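Pimstead Junior Chess Archive: data card

Summary

The Pimstead Junior Chess Archive holds the game records of the Pimstead Open for school-age players, together with pairings, results and final standings. It is maintained by the Wultier Chess Federation and is intended for coaches, arbiters and anyone studying junior tournament play.

Contents

The current release contains 752 games played by 377 registered players across the Classical, Rapid and Blitz sections. Games are stored in PGN, one file per section and round. Pairings and standings are supplied as comma-separated text, with one row per player.

Of the games in the release, 83 are incomplete. In most of these the score sheet stops when a player fell below five minutes and was no longer required to record moves. Such games carry the tag "Partial" and keep the official result.

Collection and transcription

Score sheets were collected by the arbiters at the end of each round and typed twice by separate transcribers. Where the two versions differed, the opponent's sheet was consulted. Remaining conflicts were settled by Anahera Tomoana, chief arbiter, whose decisions are listed in the file of corrections. Games from the Ilie and Zernov boards were recorded electronically and checked against paper.

Player information

Names of players are replaced by a number that stays the same across sections. Age group, federation and starting rating are retained. Dates of birth are not included. A parent or guardian may ask for a player's games to be withdrawn, and requests are answered within 30 days.

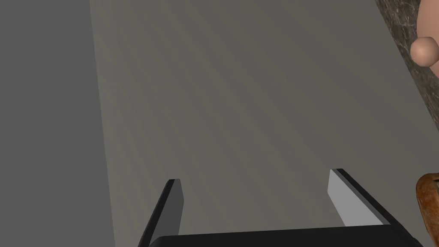 Known limitations cover clock times above all. They are present for electronic boards only and should not be compared between sections, as the increment differed. Ratings are those published before round one and were not updated during the event.

Terms of use

The archive may be copied and reused for teaching and research, provided that the Federation is credited. Attempts to identify individual players are not permitted. Corrections should quote the section, round and board number. Accepted corrections appear in the next release, normally issued in November.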